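A morning at the Farcombe returns hall

I've sent back my fair share of stuff that didn't fit or wasn't what I ordered, and I never gave much thought to where it went. So when Farcombe opened its returns hall to visitors for a morning in June, I put my name down right away. I got there early, had a bad coffee from the machine in the lobby, and was handed a pair of shoe covers that made me walk like a duck.

Our guide was Diane Tremblay, who has worked there long enough to remember when the whole place was one room with folding tables. She took us around in a group of 8, which was a nice size — small enough to hear her over the conveyors.

What the sorters used to do

The old way was simple and pretty rough on the body. A bin came down the line, a person leaned over it, picked out each item, looked at it and put it on the right belt. Then the next bin. Diane said the reaching was what wore people out, especially the last few things at the bottom, and she still has a shoulder that clicks (she made it click for us, thanks Diane!).

Seventy people work in the building now. I asked how many there were before the arms went in and she said the same, give or take a few retirements, but the jobs have moved around. Half of the old sorting crew went over to inspection, where you sit down, have good light and decide whether something can be sold again. Some of them love it. One woman, Agata Fontana, told me she misses the line a little, mostly the talking. You can't really chat when you're checking seams, she said, and at the old tables they got through whole family sagas before lunch.

The trial corner

My favorite stop was the corner where they try out new items before the arms on the main line have to deal with them. It's low-key, clamps and cables and a bin, and I could have stayed there all morning. Veronika Balogh runs it. She used to be a sorter herself and now spends her days picking out things she thinks will cause trouble. Sunglasses are high on her list, with all that shine and those skinny frames, and so is anything see-through. Soft toys she puts in for variety.

She has a notebook where she writes down every item and how it went, and she wants 100 tries on each before she'll pass it along. She learned the job from a week of training and a lot of pestering the technicians. I asked if it felt strange to be teaching a machine her old work. She thought about it for a bit and said it felt stranger the first month, and that she got a pay raise out of it, so there was that.

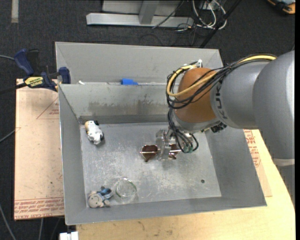 Questions over lunch

They fed us sandwiches in the break room and let us ask whatever we wanted. Someone asked about breakdowns. When an arm stops, a light goes on and a person walks over, and on a bad shift that person does a lot of walking. Francine Lapointe does that job on the early shift and wasn't shy about it. She'd like a second person on the floor before 7 in the morning, and she said so with her manager sitting right there — good for her. He wrote it down, at least.

The other complaint I heard was about pace. The belts don't wait for you the way a coworker would, and a couple of the inspectors feel it by the end of the day. They've gotten an extra break out of it so far and are asking for the belt to slow down after lunch too.

If you want to go, the next visit is in the fall and sign-up is through the front office. Wear flat shoes, and eat the egg sandwich before the others get to it.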